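Storage bench check, second round, June 2022
Inspector: Deirdre Ó Riain
Also present: Liam Ó Ceallaigh (ran the load scripts, held the torch)

Same form as last time, with my comments typed up underneath each line. OK means OK on the day. "Fix" means it gets a ticket. I've put more in the comments than the form really wants, but this bench has come on so well since December that I couldn't help myself.

## A. Power and cabling

- [x] **Mains leads seated, no damage to outer sheath.** OK. All the leads on the Plutau chassis now go down the same side, and you can follow each one with a finger from socket to supply. Lovely job.
- [x] **Both power supplies live, each on its own circuit.** OK. Liam pulled A, waited, put it back, pulled B. The drives stayed up through both and the event log had the right two entries in it.
- [ ] **Spare SATA power leads capped or tied back.** Fix. One loose lead behind the lower drive cage, long enough to touch the board tray. Cap it.
- [x] **Labels on both ends of every data cable.** OK, and the new ones are printed! The old handwritten 6 that everyone read as a 0 has gone.

## B. Cooling

- [x] **Intake filters clean.** OK. Changed the week before.
- [x] **All fans turning, none noisy.** OK. Fan 3 has a slight tick when it spins up but settles at once. Listen for it next round.
- [ ] **Blanking plates fitted in every empty bay.** Fix. Two missing on the right. They matter more than they look, as the Treltidus cards sit directly behind those bays and were the warmest parts in the box. There are spares in the grey drawer.
- [x] **Card temperature under sustained write stays below the bench limit.** OK. We ran 500 GB of sequential writes to each card with the lid on. Neither throttled, and the curve went flat well before the end. I was really pleased with this one. In December the first card was slowing down before we'd finished our tea.

## C. Drives and firmware

- [x] **Serial numbers match the asset sheet.** OK after one correction (two rows swapped on the sheet, drives themselves in the right places).
- [x] **Firmware level recorded for every drive.** OK.
- [ ] **Firmware the same across each matched set.** Fix. One Gilmartin drive in set 2 is a release behind the others. It works fine, but please don't publish any comparison from that set until it's been brought up and rerun.
- [x] **Wear indicator read and logged.** OK. Everything healthy. The oldest drive has had a hard life with us and is still nowhere near its rated figure, good for it.
- [x] **Secure erase tested on one drive per set.** OK. Liam checked by reading back 2,000 random blocks from each. All clear.

## D. Power loss

My favourite section, and the one that takes all afternoon.

- [x] **Cut power during random write, check data on return.** OK. Ran 400 cuts overnight with the relay box and the Ama script. No drive lost a write it had said was safe. Please everyone read the log, it's a pleasure.
- [x] **Capacitor self-test passes after the cuts.** OK on all cards.
- [ ] **Relay box has a written procedure.** Fix. It lives in Liam's head. He has promised two pages.
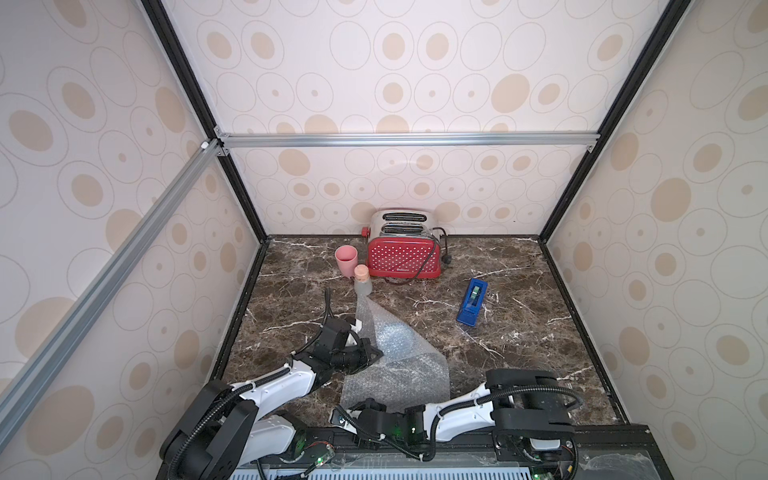 Vol. 2, p. 14

## E. Static and handling

- [x] **Wrist straps tested with the meter.** OK. All straps pass.
- [x] **Mat earthed.** OK.
- [x] **Bare cards kept in bags when off the bench.** OK this time, full marks. The rack of bags by the door has made all the difference.
- [ ] **Screws and standoffs in closed tubs.** Fix. Open tub of M3s right next to a running board. You know who you are.

## F. Data and backups

- [x] **Results copied off the bench machine the same day.** OK.
- [x] **Restore tested, not only the copy.** OK. Picked a run from December, restored it to a blank drive, and every checksum matched.
- [ ] **Old results cleared from scratch disk.** Fix. It's nearly full, and a full scratch disk will spoil a long run at the worst hour of the night. Liam has a list of what can go.

## Summary of fixes

| Item | Owner |
|---|---|
| Cap loose SATA lead | Liam |
| Fit blanking plates | Deirdre |
| Update Gilmartin drive, rerun set 2 | Liam |
| Write up relay box | Liam |
| Lids on screw tubs | all |
| Clear scratch disk | Liam |

Retest for B and C only once the plates are in. No need to repeat D unless a card is swapped.

D. Ó R.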